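Stoldale open day in July, anyone else go?

Forum: Shop Talk > Automation and Robotics

pelican_crate
Posts: 2691
Went to the open day at Stoldale last month and figured I'd write it up, as there was a thread asking about it in the spring. Parking was at the Rudham end, then a ten minute walk back to the building. Doors opened at 9 and it was busy by 10.

Downstairs was mostly conveyors and a palletizer behind a fence. Fine if you've never seen one. The part I'd go back for was upstairs, where they had arms set up on benches and you could stand close. The one I watched longest was pushing toy shape blocks across a wood board. No jaws on it, only a single round finger pointing down. You told the operator something like "move the heart next to the star" and the arm went and did it, or tried to.

I stayed for most of an hour. Photo at the bottom of the thread once I work out how to get it off my phone.

drybearing
Posts: 552
I was there in the afternoon. Thought the upstairs stuff was weak, to be blunt. I've got a line at work that places over 2000 parts a shift and has done for years. Watching an arm nudge a block for half a minute and then go back for it because it slid past is hard to get excited about.

pelican_crate
Different job though. Your line knows where every part is before it starts. On the bench they let people shuffle the blocks by hand between runs.

drybearing
They let people shuffle them a little. When I was up there a kid put one right out by the edge and the operator moved it back before starting.

hexkey_annie
Posts: 100
When I was there they left them where people put them. Might have been a different operator. The woman on in the morning was good about questions. I asked why push instead of grip and she said pushing is harder to predict, a round block and a star don't move the same when you shove them off center, and that was what they wanted to look at. I got the feeling she'd answered that one a lot.

tbarlow_mill
Did anyone catch what the controller was? The handout only said Hellow on it and I can't find out if that's the software or the name of the project.

hexkey_annie
Project, I think. The sign on the stairs said Hellow as well, with an arrow.

pelican_crate
I took it for the software. The Grgić talk at 11 might have covered it but the room was full and I didn't get in.

drybearing
I got into the repeat of that at 2. It was mostly about how they score a run. If the block ends up close enough to where it was asked to go it's a pass, and I asked how close and didn't get a number I could write down. That's my problem with the whole thing. Give me a tolerance.

hexkey_annie
It was an open day, not an acceptance test. Half the people in that room were parents.

drybearing
Then don't put "industrial" on the flyer.

tbarlow_mill
He has a point about the flyer. I nearly took the day off work for it.

What was the board made of? I've been trying something similar at home on melamine and everything skates.

pelican_crate
Wood, pale, maple or something like it. It was sitting on a blue platform full of holes. I didn't ask about a finish. The blocks have ridges on top, at least some of them, so they could be printed, but I didn't pick one up.

tbarlow_mill
OK, I'll try a bare plank before I buy anything. Thanks.

rustbelt_ron
Is it worth the drive with two kids, 8 and 11? Assuming they run it again next year.

hexkey_annie
Yes for the upstairs. Bring lunch, the line for food was long and they ran out of rolls before 1.

drybearing
The palletizer is worth seeing too. Go early if you want a spot at the fence.

pelican_crate
Got the photo off the phone finally. 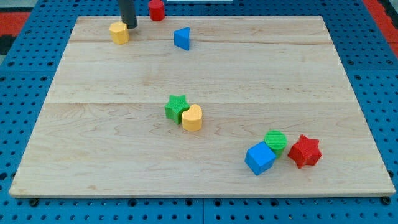 Upstairs bench at Stoldale, finger next to the yellow octagon, heart and green star touching.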